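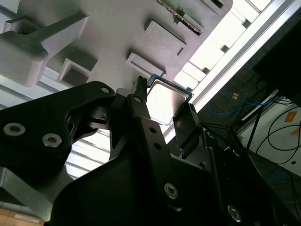 Our group chose the Bodlow site of Jarkcombe, a repair and resale firm for office computers, because it had put a robot on its processor bench and told everyone that the jobs there would get "more interesting". We wanted to know whether the people doing those jobs agreed. The robot's part is narrow. It takes hold of a processor chip between black fingers and moves it to or from a white fixture with rectangular pockets, and the chip does not always sit straight in the grip. A tilted chip matters on this bench, and it came up in nearly every conversation we had.

What the firm says

Jarkcombe's internal leaflet, written with the supplier Citier, promises 200 chips a shift and "freedom from repetitive handling". It does not say who measured the 200 or over how long. We asked twice and were sent the leaflet again.

What the staff say

We spoke to 5 people on the bench. All of them had sorted chips by hand before September, when the robot cell (known on site as Cele) was switched on. None missed the sorting much. But they did not describe their new work as interesting either. Mostly they load, watch, and clear stops. Veronika Mayrhofer, the shift lead, told us that she used to plan her own breaks and now takes them when Cele lets her. Two others said that their hands hurt less, and we think that should count in the robot's favour.

Clearing a stop is also skilled work -- you have to judge whether a chip can be nudged or must come out and be checked again -- yet it appears nowhere in the job description, and the pay grade has stayed where it was.

Limits of our work

We had one visit of 24 minutes on the floor, with a manager beside us for most of it. We saw no fault logs. The firm says it has handled 3000 chips in the cell so far, but without the number of stops that figure tells us very little.

Our view

The lifting of small parts has moved to a machine and the worry about them has stayed with the staff. We would ask Jarkcombe to publish the stop times and to write the clearing work into the grade before it buys a second cell.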